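Ticket 373: Nastska teardown kit, gripper binding on drive caddies
Opened by: Danica
Product: Nastska desktop teardown kit (arm, gripper, wrist camera, parts holder)
Status: open, waiting on Plarkau

Okay, so first the good news, because I really do like this kit! We've had it on loan from Plarkau since June and I'm supposed to tell the boss whether we should buy it. It eats Dell towers for breakfast (well, mostly) and memory is a breeze. The trouble is the blue plastic drive caddies. The fingers close, the arm starts to lift, and then I get a "grip force" stop and everything freezes until I clear it by hand.

Step 1. Checked the starting position. My tower sits open against the ribbed wall, cooler off, CPU bare, blue drive bracket in reach of the fingers. I ran the homing routine again anyway and got the same stop.
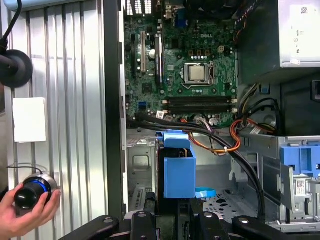
Step 2. Moved the tower over so the gray holder on the wall was above it, which is the layout in the Plarkau quick start. That puts the caddy next to the power supply, and I was worried the fingers would catch on the label side. I slowed the approach down and it was a bit better, but I still had 3 stops before lunch. 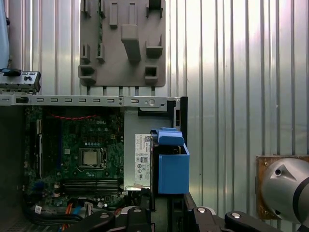

Step 3. Tried the holder by itself, no tower involved. I wanted to know if the grip or the pull was to blame, so I had the arm work a blue module at the slot housing on the gray plate, with a green board parked in the guides at the left.

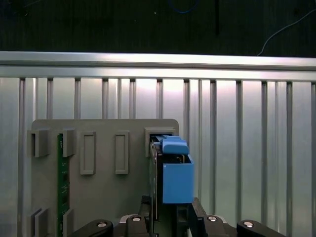 No stops at all that way, at normal speed, which makes me think the grip is fine and the arm is pulling at a slight angle when it comes out of a real case. I dropped grip force from 100 to the next preset down and the module slipped, so back up it went.

Step 4. Lowered the wrist and came at the caddy from underneath, fingers pointing up, gripper plate tilted off to the left. Fewer stops, but it's slow and I don't love how near the memory it gets. Log sent to Plarkau on 22nd July. I'd still buy the thing if they fix this!
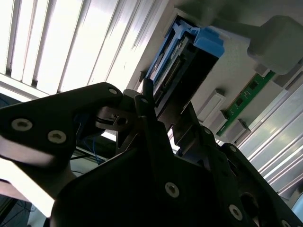

Comments

Tiago Patrício
We had the same stop code at Elstead. Look for "lift compliance" in the arm settings and turn it on. Ours shipped with it off.

Danica
Ooh, found it, and yes, mine is off too. Will rerun step 2 and post the log.

Noman Bangash
Does the setting survive a restart? Mine goes back to off every time.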